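Section 4. Recording a task by remote control

This section covers recording demonstrations in a simulated kitchen with the Vevilus teleoperation station. To record by moving a physical arm by hand, go to Section 5. You should already have completed the operator profile in Section 2 and the controller pairing in Section 3.

4.1 Before you start

1. Turn on the workstation and wait for the Vevilus launcher to open.

2. Put the hand controller on its dock. The light on the dock turns solid when the controller is charged enough for a full session.

3. Select your name from the operator list. Do not record under another operator's name. Speed and reach settings are saved per operator, and a mismatch changes how the arm responds to your hand.

4. Select Kitchen, then Door Opening, then a layout. New operators should use the Gukholm layout until they have 30 accepted demonstrations. Gelach and Chantharasri have narrower clearances beside the counter.

5. Select Load. The first load of a layout can take several minutes.

Note: If the launcher reports a missing layout, contact Ankit Dhillon on the support desk. Do not copy layout folders from another workstation.

4.2 Setting the views

The station shows two views. The large one comes from the wrist and moves with the gripper. The small one is fixed and shows the arm and the cabinets from the side. You can swap them with the V key, but we recommend keeping the wrist view large for any task that involves a handle.

1. Press Home. The arm moves to its start pose.

2. Check that both gripper fingers are visible at the bottom of the wrist view. If they are not, open View Settings and select Reset Wrist.

3. Open and close the gripper once with the trigger. The fingers should follow without delay. 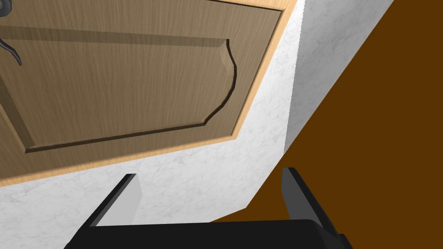 Work out your approach to the handle before you press Record. The wrist view turns when the wrist turns, so a cabinet door that is upright in the kitchen may run diagonally across your screen. Use the long edges of the door as your guide, and roll the wrist slowly until they sit the way you want them. Find the handle next. When only the hooked end of a dark handle shows in the upper left corner, as it does here, the gripper is not yet lined up with it, and moving straight forward would take the fingers toward the marble and the door's lower edge. Bring the handle in between the two fingers first, then close the distance.

CAUTION: Do not use the carved groove in the door panel as a grip point. The simulator will register contact there, but the demonstration will be rejected at review.

4.3 Recording a demonstration

1. Hold the controller in a comfortable position, with your elbow supported.

2. Press and hold the clutch button. The arm follows your hand only while the clutch is held. To reposition your hand without moving the arm, release the clutch, move, and press it again.

3. Press Record. Wait for the tone.

4. Move to the handle with the gripper open. Slow down for the last part of the approach.

5. Close the gripper on the handle. Pause briefly.

6. Pull the door along its swing. Follow the arc of the door with your hand. A straight pull will make the fingers slip.

7. When the door is open past the marker in the side view, open the gripper and back away.

8. Press Record again to stop.

9. Select Keep or Discard. Discard any demonstration in which you bumped the counter, dropped the handle and regrasped it, or stopped for a long time to think.

Note: Small corrections during the approach are fine and should be kept. The policy needs to see how an operator recovers from being slightly off.

Repeat from step 1. The layout resets by itself, and the start pose changes a little each time. Do not press Home between demonstrations unless the arm is stuck.

4.4 Session length

Stop after 12 demonstrations and rest your hand. Kerttu Mustonen reviewed the Gukholm set, 1,305 demonstrations in all, and the rejected ones were mostly from the end of long sessions.

4.5 If something goes wrong

The arm does not move when the clutch is held. Check that the controller is paired (Section 3), then press Home.

The arm moves opposite to your hand. The wrong view is set as the reference. Open View Settings and set Reference to Wrist.

The fingers pass through the handle. Discard the demonstration and reload the layout. If it happens again, note the layout name and send it to support.

The wrist view freezes while the side view keeps updating. Stop recording, discard, and restart the launcher.

4.6 Submitting

Select Submit at the end of each session. Sessions left open are submitted automatically on Thursday evening with whatever has been kept. Review results appear next to your name in the operator list.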